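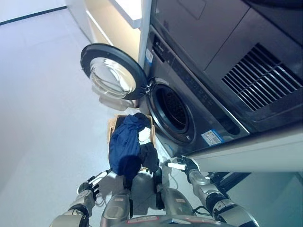
Re: [Rurent-tenants] Front loader smell, again

On 2023-09-14, a member in the Rasum building wrote:
> Ours has started to pong after every load of towels. I've run
> it empty on hot with vinegar and it comes back in a week.
> Does anyone leave the door open all the time? My partner
> reckons it'll wreck the hinge.

Yes! Wide open, all day, and ours has been treated that way since we moved in to the Urier block in January. Hinge is fine. I do push it to once the toddler from next door is visiting, but otherwise it just hangs there and I've learned to step around it (mostly — my shins have some history with that door).

The other thing is the rubber gasket. Pull back the fold at the bottom and wipe right inside it with an old face washer. The first time I did ours I got a hair tie, a soggy receipt and a fair bit of grey muck I'd rather not discuss. I do it every 14 days now, when the bins reminder goes off on my phone.

I'd go easy on the vinegar, I've heard it's hard on the rubber. And use less powder than you think! I was putting in heaps.

If it still smells after all that, check the filter. The fellow from Voß charged my sister $63 to clean hers out and it took him no time at all. Put a baking tray under it first, and a towel under the tray.

Cheers,
Unit 33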